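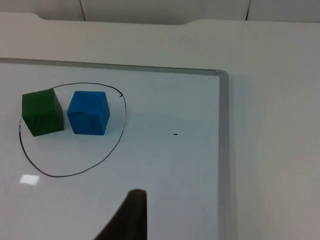
Good morning, and thank you for the invitation to Cerkbridge. My talk is about how we look after the sorting cell at Wenley, and mostly about the small checks before a shift. We clean the gripper finger first, then we check its screws, then we do the loop test. For the loop test you need a whiteboard, a marker and two cubes. Draw the loop by hand, wide enough for the green and the blue cube side by side. A wobbly line is no problem for us, but a worn fingertip is.

(Pause. Next slide.)

The arm came from Grabner, the controller from Jenau. We repeat the test 5 times at slow speed. If the finger misses twice, we stop and do the hand-eye calibration again. Please write the result in the cell book each time, also when it is good. We started this book in July and it has 799 lines now. 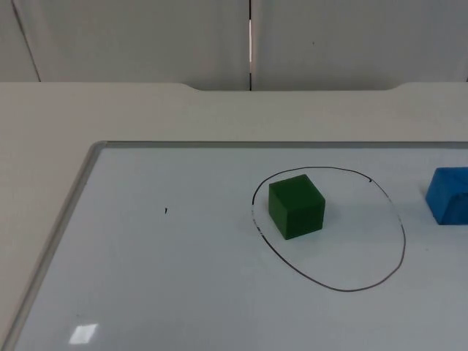 How often should the fingertip be changed?
Every four weeks in our cell, or sooner when the rubber has a cut or feels hard.

(Speak slowly here.) After changing the tip, set the tool length again. We forgot this once and lost a whole morning. Keep two spare tips in the drawer under the controller, with the correct hex key.

Last slide: the checklist. Paper copies are by the door.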